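Deming Cai
washing thread, because 4 loads of netball uniforms is apparently my life now. club is Plurkesard, colour is red. so much red

1/ red goes in with red. full stop. did one "it'll be fine" load in May and my good towels are pink. still pink

2/ cold wash, inside out, zips done up. Whoever keeps leaving strapping tape in the sleeves, please stop

3/ no softener on the sporty stuff. makes it hold the smell. bit of white vinegar in the drawer insted, maybe half a cup

4/ the white stripes are the worry. Colour catcher sheet in every load, even when you reckon the dye's finished. it isnt

5/ get it out of the machine straight away. left a load till 11 at night once and the collars went a sad salmon

6/ airer not dryer. numbers on the back peel if you cook them, and new tops are dear

7/ sort into the basket by colour, not by kid. names are on the labels, sort that out at the folding end

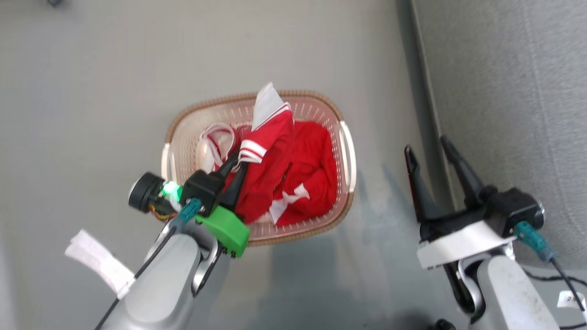 Can you wash red and white striped tops with the plain whites?
Keep them with the reds, on cold, and hang them up the minute the cycle ends. Plain whites go on their own.

8/ socks are a seperate thread. cant face it tonight

9/ ok off to find pegs, we own 200 and I can see six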